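Standham Folding Bookstand, three weeks in

Posted Friday, September 11, 2020 by Judite Bragança

I read cookbooks at the stove, knitting charts on the couch and very fat library novels at breakfast, so I have owned a lot of bookstands. Wire ones, a bamboo one, a clear plastic thing that snapped the second day. The Standham is the first I've wanted to write about!

It's a flat panel with a fold-out leg and two page clips, and that's the whole product. The leg clicks into five angles. The steepest is great for recipes, and the lowest is just right for writing in a workbook. I tried it with a 2141-page dictionary (a gift from my uncle Tsutomu, who believes in paper) and it didn't creep or sag at all. A thin paperback of 161 pages stays open too, though you have to slide the clips in close or they cover the first words of each line.

Those clips are the best part. They swing out with one finger, so turning a page while holding a spoon is no trouble. My old Nomura stand had springy ones that left dents in the paper, and I haven't seen a single mark from these.

A few gripes. The rubber feet pick up every crumb in the kitchen. The leg is stiff for the first few days (mine loosened up by the end of August). And it only comes in gray or a sort of mustard. I went with mustard and love it, but my sister Tomomi says it looks like a school bus.

Folded up, it's slim enough to stand on end between notebooks, so it lives on my desk with the mail and the folders and comes to the kitchen when I'm cooking.
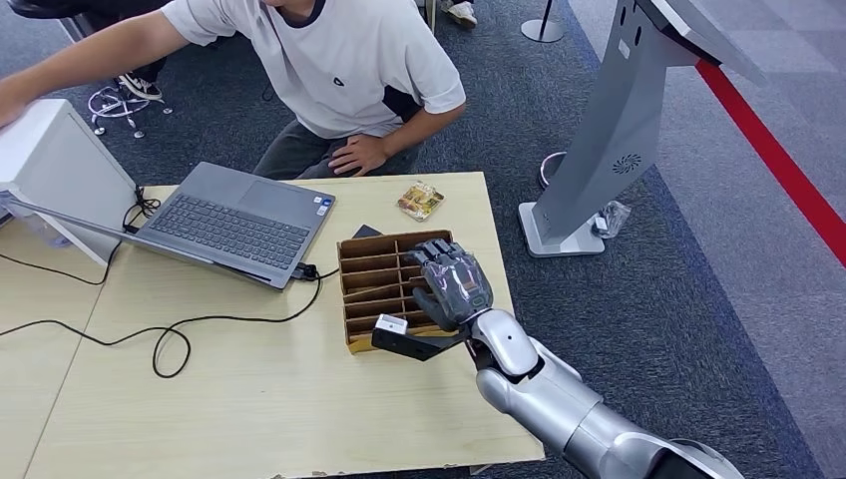

Cardboard desk organizer on a light wood-grain table.

I paid 21 dollars, shipping included, and would happily pay it again. If you mostly read on a tablet, the lip at the bottom is a bit shallow for a thick case, so measure yours first. For real books, though, it's a joy. I've already ordered a second one for the couch, in gray this time, to keep Tomomi quiet.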